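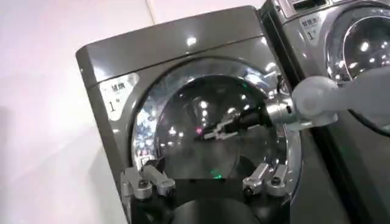 Keep the Repair Counter Open

By Sanaa Ghoneim
March 3, 2024

The Stavbridge town council will vote this month on whether to close the repair counter at the Amrani Street recycling center. The money saved would go toward a second collection truck. I think the council should leave the counter alone, and I think the truck can wait a year.

For readers who have never used it, the counter is a window and a small workshop at the back of the center. It is open 2 days a week. You bring in a toaster, a lamp, a vacuum cleaner or a fan, pay a small fee, and pick it up the next week. Large appliances are looked at in your home if you book ahead. Last year the counter took in 3,813 items. The council's own report gives that number on its second page and then does very little with it.

The report spends most of its time on cost per item. By that measure the truck wins easily, as any truck would. A truck picks up a dead dryer and a pile of cardboard on the same trip and counts both. But a dryer that gets hauled away has to be replaced by the household that lost it, and that bill does not show up anywhere in the report. The family pays it.

My own washer stopped draining in February. It was a Skerus, six years old. The store that sold it to me quoted a visit fee of $50 just to look, with parts and labor on top, and the man on the phone told me most people at that point buy a new one. I booked the counter instead. The drain pump was clogged with a hair tie and what was left of a paper receipt. The visit took half an hour.

I know one washer proves nothing. Some machines are not worth saving, and the people at the counter will tell you so. They turned down my neighbor's Grerel dishwasher on the spot. The control board had failed and the part is no longer sold. She was annoyed, but she had a straight answer from somebody who had nothing to sell her, and she stopped wondering about it.

There is a fair argument on the other side. The east end of town gets bulk pickup once every six weeks, and people there are tired of looking at mattresses on the curb. They have a right to better service. What I don't accept is that the repair counter is the only place to find the money. The council approved new signs for the center last fall, and the old ones were perfectly readable.

If the counter needs to cost less, raise the fee a little. I would pay it. The council could also charge more for home visits, which take up the most staff time.

More than 1,000 residents have signed the petition at the library desk. The meeting is open to the public, and written comments are accepted at the clerk's office until noon on the day of the vote.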